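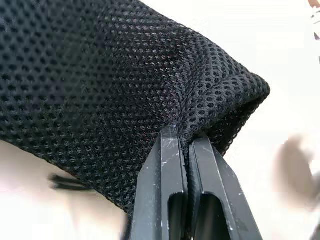

Jarley (robot arm)

3 min read

Jarley is a tabletop robot arm with a parallel gripper, built in a shared workshop in Litham. It was designed for handling soft goods such as cloth, net bags and padded pouches. The plans are kept by the Plaltdale workshop group, which also keeps the parts list.

Design

The arm has six joints and a reach of 459 millimeters. Two flat black fingers close toward each other on a single rail. Each has a long slot cut through it to save weight. The fingers open to 87 millimeters. A small camera at the wrist looks out over the fingertips, and its view is used to line up the grip.

Soft materials

Mesh fabric is harder to pick up than a box because it has no fixed edges. The usual method is to press the tips lightly into the cloth, close them, and lift by the fold that gathers between them. Spacer mesh, which is thick and springy, needs a wider opening at the start than plain net. Narrow tips work better on it than broad pads, but they mark sooner.

Control

Motion is handled by a board known as the Ruiz-Ortega driver, named after the workshop where it was first assembled. Grip force is set by limiting motor current. The log for the first build lists 3084 grips, most of them on bags and sleeves. Finger screws are checked every 185 grips.

Versions

The second version moved the cable to the outside of the forearm. A lighter base was tried in April and dropped after it tipped at full reach.

Comments (3)

meshhead: Do the slots weaken the fingers at all? Thinking of cutting mine in aluminum.

benchtwo: Mine flex a little at full current. Fine for cloth.

kt_litham: The rail length in the parts list is still the old one.

Contact | © Plaltdale Workshop Wiki | Back to top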